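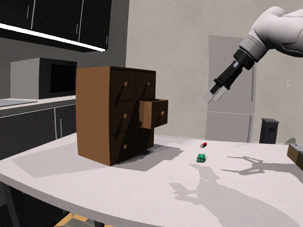 Investor letters at Skalisis and Stesto claim that activist holders lift retail margins within five quarters. We doubt it. Our sample of 169 board changes shows no such lift once store closings are removed, and the reported gain at Segers rests on 17 outlets. The letters also sort holdings into tidy classes, much like the small wooden chest of six drawers in Figure 1, though many of the stakes fit two classes or none. Until the filings for February are restated, we treat the claimed effect as unproven.

Figure 1. Chest with three rows of two drawers.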